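HSTG 210 — Storage & Order in the Household
Notes for unit 6, D. Zupan
February 2026

Picking up from the pantry lecture. Finish the Clamis reading before you start on these.

Main point: drawers are late. Most homes before them kept things in chests, and a chest means digging. What you want is at the bottom. Drawer changes this, every layer gets its own front. Sounds minor, it changed how people owned small things — buttons, letters, receipts, spoons.

Terms you need: carcase (the outer box), runner, drawer front, dust board. Dust board is the thin panel between two drawers. Keeps dirt out, also keeps a thief from pulling the top drawer and reaching down into the locked one. This was on last year's test and half of you will forget it.

Lustcombe inventory, handed out in August. 1,889 items listed, 88 of them "in drawers." Everything else is in chests, on hooks, on shelves or just "in the chamber." Ask yourself who wrote the list and wich rooms they skipped. Servants' rooms get one line.

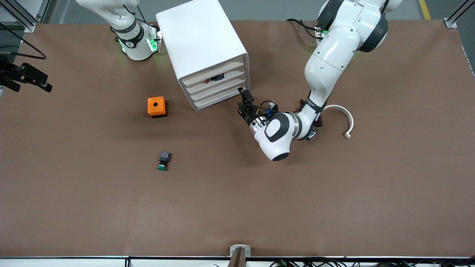 Fig. 1. White drawer cabinet and orange box on a paper-covered worktable.

Open box vs. closed drawer. Box moves to the work, drawer stays put and you go to it. Hoxha calls these "carried" and "kept" storage. Useful split but she pushes it too far, see her chapter on sewing baskets, where the same basket is both by page two.

Labels. Early ones are mostly on shop furniture, not home furniture. Jirkis argues that at home the labels were in somebody's head, usually the housekeeper's, and the system fell apart when she left. I mostly buy this. Weak spot — he uses letters from one family only.

The junk drawer: save for next time. Bring a list of whats in yours, no tidying first.

Short paper: 700 words on one piece of storage furniture you can get to in person. Measure it, open it, say what wear you see on the runners. No catalog pieces. Cite Hoxha or Jirkis, both if you can manage it.

Questions to Doina Zupan, after class or by email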